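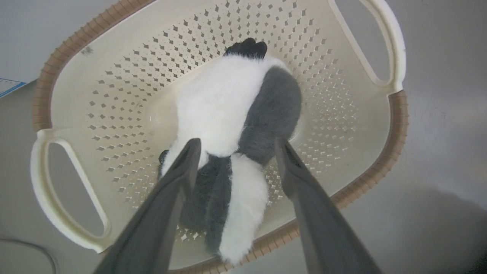 Stuffed animals and the washer. Got three emails on this since August so lets do it properly.

First, the tag. Surface wash only means surface wash only. Music box inside, battery pack, glued-on eyes, same thing. Damp cloth, drop of dish soap, done.

No tag? Go over the seams. Pull gently. If you see stuffing, sew it before it goes anywhere near water. A tiny hole becomes a big one by the end of a cycle, and then you're picking fluff out of the filter for a week. Ask me how I know.

Zip it in a mesh bag or an old pillowcase with a knot in the top. Cold water, gentle, lowest spin you've got. Half the detergent you'd use for shirts. No softener on long fur, it goes flat and kind of greasy.

Black and white toys (pandas, penguins, our poor Clato the cow): cold ONLY, and a color catcher sheet if you have one. Take them out the minute the cycle ends. Dark fur sitting wet against white fur is how you get gray bellies.

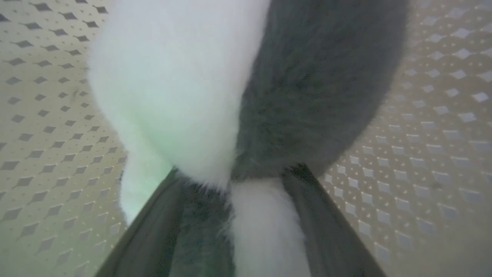 Household Hints, No. 473

Drying. Roll in a towel, press, dont wring. Then a rack or a basket with holes so air gets underneath. Turn it over morning and night. Big ones take two days, sometimes three. Squeeze the middle hard before you call it dry. Cool inside = still damp.

Fur gone clumpy? Soft baby brush, short strokes, while its still a little damp. Again when dry.

Reader Birutė Baranauskienė does hers with baking soda instead. Toy in a bag, few spoonfuls, shake, leave 18 minutes, vacuum it off. Good for smells, not for jam.

Baskets: plastic with holes beats wicker for anything damp. Wipe the rim too, dust loves a textured rim. And leave the washer door open a while between loads, and dry off the rubber ring. 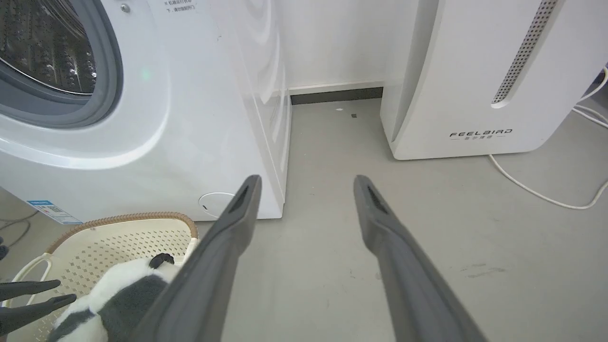
Toy in the basket, basket by the washer.

Next time: pillows, and what to do about that smell in the detergent drawer.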